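Ponov Grill, lunch menu changes

sbepari
22nd February
Went to Ponov on Mkhize Street for lunch. The mixed grill is now served without rice unless you ask. Lamb was cooked medium, well salted. Bread is still baked to order — allow 15 minutes.
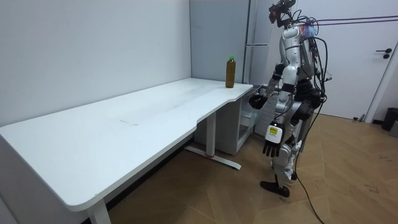 The lentil soup is thinner than before. I would skip it and get the eggplant.

ledex59
Disagree on the soup. It has been that consistency since they opened in 2012. The change is in the seasoning: less cumin, more lemon.

Thandeka Mabuza
Does the lunch price still include a drink?

sbepari
Tea or ayran, yes. Soda is extra. Seating is tight after noon, and they don't take reservations for fewer than six.

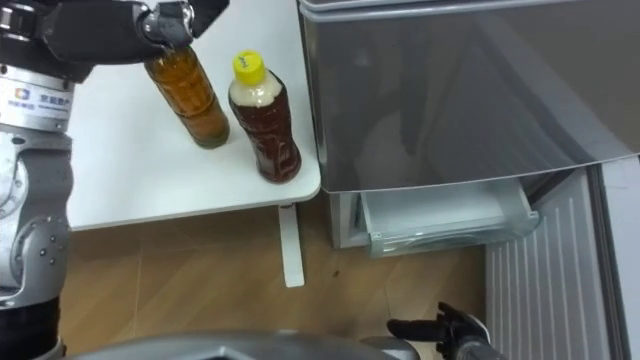
Parking behind the building is for tenants only. Use the Valtard lot.

ledex59
The Valtard lot closed in August. Street parking on the north side is free for an hour.

sbepari
It was open when I parked there. Entrance moved to the alley.

Thandeka Mabuza
Is the bread charged separately?

ledex59
First basket is free. I was charged for the second one, and it wasn't on the menu.

sbepari
It is on the menu, back page, under sides.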